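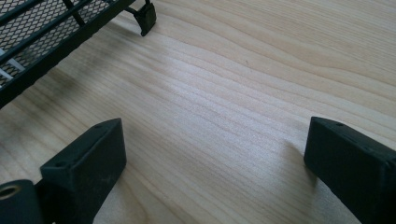

June 30, 2023

Rent went up. The letter from Holtau came folded around a flyer for their summer photo contest, so I learned I owe 1292 a month starting in July and also that I could win a picnic blanket.

Called Sena Lamptey to complain. She let me go on for 15 minutes and then said her building did the same thing in the spring, only without the contest. She's thinking of moving out to Clolgate, where her cousin pays next to nothing and drives 2 hours to see a dentist. I said I could live with that. I hate the dentist.

Tried to be sensible after that and sat down with the bank statements. I had braced myself for some large, shameful expense I could give up and feel noble about. What I found was cheese. Week after week of it, in small amounts, all from the place on Ankrah Street. I closed the folder and made a sandwich — no cheese, for the symbolism — and it was terrible.

Obed Fiadzo stopped by at 8 to return my drill, which I'd forgotten he had, and borrowed the ladder, which I'd like written down somewhere. He says to write to Holtau and ask for a smaller increase. He did it once and got a new mailbox key.

Wrote the letter anyway. Took out "outrageous," put it back, took it out again. It's on the hall shelf waiting for a stamp. I may enter the contest too.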